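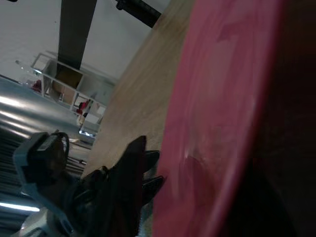 Gripper fingers a short gap from the pink dish, seen from the wrist.

Log the near misses too

By Relu Stoica

2021-03-19

I have worked on table-clearing robots for long enough to have swept up a fair amount of crockery. My argument is a simple one. We write down the wrong faults, and we do it because they are the easy ones to spot.

Take our own records at Pilirmont. Over the winter the Ulla arm set did 1,769 runs of laying and clearing a place setting. The software marked 2 of them as failed. Both were dropped plates, and both got a full report, a meeting and a change to the grip force.

Jomar Dela Peña then went back through the wrist footage and found 60 runs in which a finger had pushed the rim before closing on it. In every one the plate slid, the grip was made in the end and the run was marked as a success. The cause was a loose screw in a wrist camera bracket. The camera had sagged a little, so the arm believed the rim was further off than it was.

We should have caught that in August. A plate that slides on a bare table does no harm. The same push with a full cup behind it, or a hand, is a different matter. The arm has no idea which of those it is dealing with.
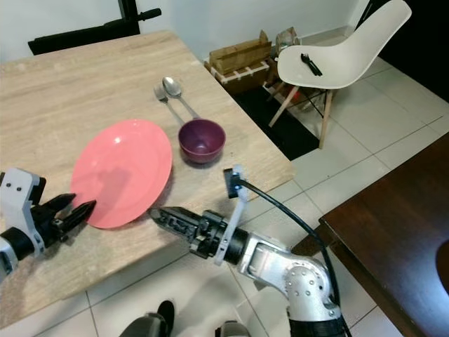

What a success ought to mean

At present a run passes if the plate ends up where it should. I would add a second test, that nothing was touched on the way which was not meant to be touched. Esex, the program we use for scoring, can already read the motor current at each finger. A bump shows up in it quite clearly. The limit is set so high that only a hard knock counts.

The case against lowering it is that people will drown in warnings. Espiritu tried it on their own line and switched it off again after a fortnight. I take the point, but I think they gave up too early. Most of their warnings came from one badly placed tray, and moving the tray would have been less work than turning off the check.

There is also the matter of pride. A team that reports almost no failures looks good to whoever pays for it, and 60 new ones in a single column do not. I would still rather see them in the column. Check the bracket screws before each session, lower the limit, and let the numbers look bad for a while.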